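Toast from one slice, without the burnt edge

I got so tired of scraping my toast over the sink that I spent most of June sorting it out, and I'm happy to report that my breakfast is edible again! If you have an old-style two-slot toaster and you usually make one slice at a time, try it my way.

Pick a slot and stick with it. I use the rear one every single time (Bernd Steinbach swears by the front, and his toast is fine too). Stand the slice straight up so it isn't leaning on the grille.

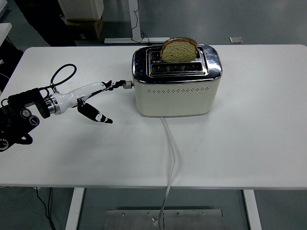 One slice in the back slot, front slot left empty.

Start lower than you think – I go with 3 on my dial – and when it pops, turn the slice around and give it a short second go. Seedy bread browns in patches, so look at the crumb as well as the crust. A tall slice will stick out of the top, and that strip stays pale unless you flip it upside down for round two.

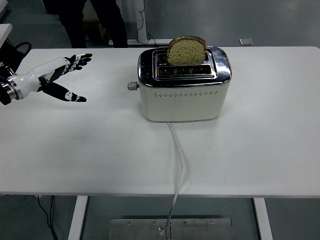 A slice pokes up well above the chrome.

Unplug the toaster and let it cool before you shake out the crumbs. I do mine every couple of weeks, more often when I've been buying the sunflower loaf. Then wipe the chrome with a barely damp cloth and dry it right away – it shows every fingerprint. Butter while the toast is still hot!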